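Mollel Waffle Kitchen Towel

The Mollel towel is our most ordered article for the kitchen. It is woven in Nistdale from cotton only, with a waffle structure of small square cells. The cells give the cloth more surface, so it takes up water quickly and dries well on a hook overnight.

Each towel weighs 88 grams and is sold in a set of 2. The weight is chosen with care. A heavier cloth feels nice in the shop, but it is slow to dry and it does not go easily inside a narrow glass. We tried three weights before we decided on this one.

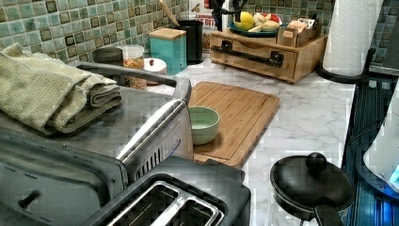 Before the first use, please wash the set one time in warm water without softener. The softener leaves a thin film on the cotton and the towel will then push the water around the plate. After this first wash the cloth becomes a little shorter and the cells become deeper. This is normal and it is included in the size we give.

Dark colors should be washed separately for the first two washes. You can iron the towel, but the cells will be flatter until the next wash.

Article number: 202
Set: 2 towels
Weight per towel: 88 g
Hanging loop: yes, sewn in one corner
Matching article: Farnell apron

For restaurants and guest houses we supply cartons of 200 towels. The cartons are packed by our partner Zandetti and leave the warehouse every month. The next new colors are planned for April. For a carton price or a small piece of cloth to feel, please write to Jeptoo Athumani in our sales office and mention the article number.

Contact | Delivery and returns | © Mollel Household Textiles | Back to top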